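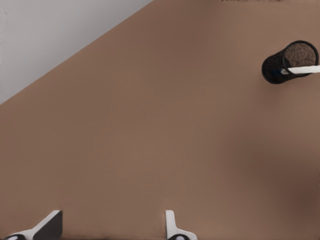
## 4. Placing and levelling the sensor

The Plundevix ground logger ships with a leaflet that promises useful results "straight out of the box". We have not found this to be true in any old building. Set aside a morning, and treat the first night of data as practice.

These notes were written for the survey at the Drendport granary, a stone building with rubble-filled walls and a timber upper floor. They should carry over to other thick-walled buildings. We make no claims for steel frames.

**Before you start**

- Charge the logger fully. The battery symbol shows full long before it is.
- Have the Satetti levelling plate, its three feet and the short cable. The long cable picks up mains hum.
- Check that the clock has a satellite fix. Records from two loggers with different clocks can't be compared, whatever the software says about "smart alignment".

### 4.1 Ground-floor station

1. Pick a spot on bare stone or solid concrete. Carpet, loose tiles and floorboards are all useless here.
2. Brush the spot clean and press each foot of the plate in turn. If the plate rocks, move it. Do not pack it with card.
3. Set the sensor on the plate with the arrow pointing along the longest wall. Most guides say to point it north. North is fine for recording distant earthquakes, but you want to know how this building moves, and it moves along its own walls.
4. Turn the feet until the bubble sits inside the inner ring. Ignore the green light on the lid, which comes on well before the sensor is level.
5. Plug in the short cable and tape it to the floor a hand's width from the sensor. A swinging cable makes a lovely clean signal that means nothing.
6. Set the sampling rate to 400 per second. Higher settings fill the card and tell you nothing more about a heavy stone wall.
7. Walk away. Leave the room, and keep everyone else out of it until the run has finished.

> **Caution:** Never fix the plate to historic stone with glue or screws. Its own weight is enough for the small movements measured here.

### 4.2 Upper station

Repeat steps 2 to 6 at the highest safe point, directly above the first station if you can manage it. Put the sensor on the wall head or a deep sill. A timber floor has a bounce of its own, and that bounce has been written up more than once as the behaviour of a whole building.

Keep both arrows pointing the same way. Check this from outside, against the street, as it is easy to get turned round on a spiral stair.
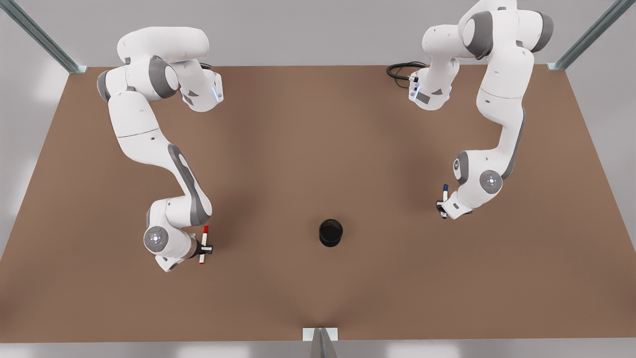 *Fig. 2. Two arms, each holding a marker pen, with a small black cup between them.*

### 4.3 Test run

1. Start both loggers and leave them for 2 hours.
2. Stop them and copy the files before opening them.
3. Look at the plain trace first, before any filtering. Flat tops mean the gain is too high. A trace with no wobble at all usually means a loose plug.
4. Run the El Fassi ratio (upper station divided by lower) and note where the peaks fall.
5. Repeat the whole run at night. A peak that is there by day and gone at night is probably a pump or a fan.

**Error 189** appears if the card is slow or nearly full. The leaflet says the logger "recovers automatically". It does start again, but it leaves a gap and closes the trace over it without a mark. Throw the run away.

> **Note:** A clear peak gives you a likely natural frequency for the building. It does not tell you that the building is safe, or that its builders had earthquakes in mind. The Plundevix software prints a "resilience score" out of ten at the foot of each report. We could find no account of how it is worked out, and we delete it before passing reports on.

### 4.4 Leaving the loggers in place

For a longer run, change the card every 2 weeks and re-check the bubble each time. Write down how far it had drifted before you correct it. Lime floors creep in damp weather, and in October the upper plate at Drendport needed levelling at every visit.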